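What Do We Say Instead of Grace?

By Carter Cloutier
6/6/25

I stopped believing in God at fourteen, quite suddenly, during a geography lesson. I have never managed to stop believing in the pause before dinner.

My family said grace. It took four seconds when my father was hungry and considerably longer when we had guests. When I left home I dropped it along with church, the good tablecloth and, for several years, vegetables. Since then I've eaten thousands of meals that began with somebody already chewing.

I raise this because in March I went to an 81st birthday lunch in Stockdale for my old landlady, Müzeyyen Soylu, and there were 22 of us at three tables pushed together. Some of us were Muslim, some were Catholic, a couple were whatever it is you are when you own crystals, and a good number were nothing at all. The food arrived. Then came the moment anyone who has eaten in mixed company will recognise, when the believers glance at the unbelievers and the unbelievers examine their forks.

Reynaldo Catacutan, her neighbour, crossed himself below the level of the table, like a man checking his flies. I felt terrible about that. He was being polite to me, and I hadn't asked him to be, and I've no idea how one would go about releasing a person from it without making a speech.

My fellow humanists have views on this, as we have on most things. One camp holds that grace is a thank-you note sent to the wrong address, and that we should simply eat. I was in this camp for years. It's a comfortable camp and the food is hot. But I think it mistakes what grace was doing. At our house nobody was thinking very hard about the Almighty. My mother was getting five people to put down what they were holding and look at the same potatoes. If you've tried to do this lately with a family of any size, you'll know it takes something on the order of divine authority.

The other camp writes replacements. I have a small collection of these, and they're dreadful. They thank the sun. They thank the soil, the lorry drivers, the bees. One that was read out at a supper of our group in Gurside thanked "the long unbroken chain of photosynthesis", and the soup had a skin on it by the time we got to the end. Thongchai Srisuk, who had made the soup, has not cooked for us since. The trouble with secular graces is that they are written by people who are anxious to prove we have as much to say as the vicar. We may well have. We don't need to say it over soup.

I don't object to thanking the lorry drivers. I do notice that we thank them only when they aren't in the room. A prayer of thanks at least claims to be heard by the party concerned. Ours is addressed to a haulage firm in Drerna that would, I suspect, prefer to be paid on time. If gratitude to the people who grew and carried our food means anything, it ought to turn up in what we're prepared to spend and how we vote, and in whether we're civil to the lad who brings the shopping. It's a bit rich to discharge the whole debt in two sentences and pass the bread.

There is one person always present who could be thanked and usually isn't, and that's the cook. My grandmother produced a hot meal every day of her adult life and heard God get the credit for it three times daily. She was devout and never complained, but she did bang the dish down.

So I'd like to make a modest proposal to my own side, which is that we keep the pause and lose the script. Sit down and wait until everybody's sitting. Look up. Someone thanks whoever cooked, by name. Anyone who wants to pray can do it in the gap, above the table, with both hands if they like. Ten seconds will do. I've been trying it at home for a couple of months, and my children regard it as an affectation, along with the napkins.

It won't satisfy everyone. A religious friend tells me that a silence with nobody at the other end is just waiting. He may be right, though I've sat through a fair number of his, and from the outside they look much the same as mine.

As for the birthday lunch, it was Müzeyyen's sister, Zübeyde Ağca, who broke the deadlock. She looked down the whole length of the table, at the crossed and the uncrossed and the fork inspectors, and said that she had been up since five stuffing vine leaves and would somebody please say something. We all said thank you, more or less together. Reynaldo said amen. Then we ate.
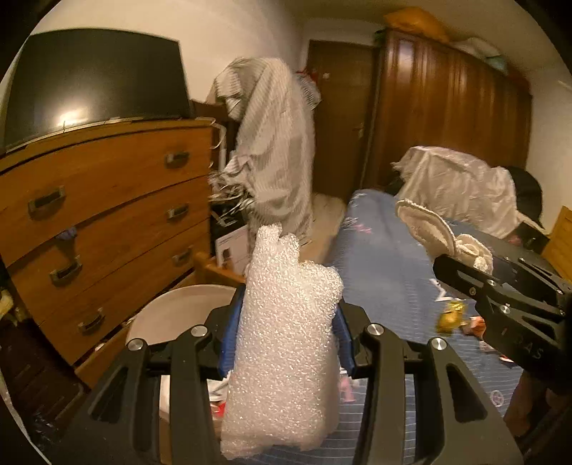
A tall chest of drawers with a black monitor on top.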